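Cloth Is Still the Hard Part

Velbridge, April. Boxes are easy now. Cloth isnt. Ask the control team at Indmont, where the planner, called Manole, re-guesses the shape of a sheet 20 times a second and throws most guesses out.
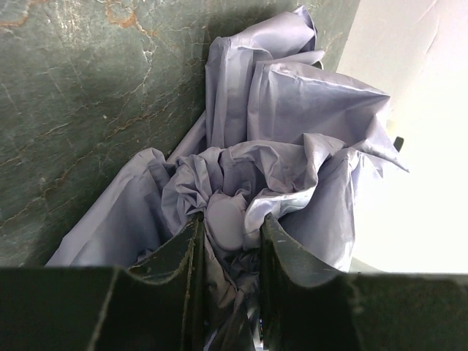 Lavender cloth bunched between the gripper fingers, green marble behind.

The trick is in what gets ignored. Old version tracked 2,000 points on the fabric. Lovely plots, very slow. New one keeps 100, mostly along creases, and asks one thing: where's the next fold worth pinching?

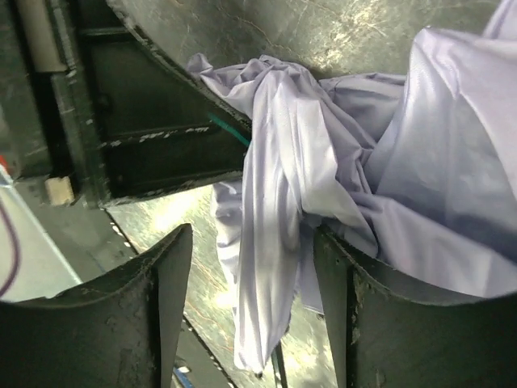

Shiny fabric makes it worse. Highlights look like edges, the perception code beleives them, the plan goes sideways. So there's a filter, Berar, eight weeks of work, and a replay tool to step through every bad grasp. Corners next. Then two layers at once, which the team would rather not discuss before lunch.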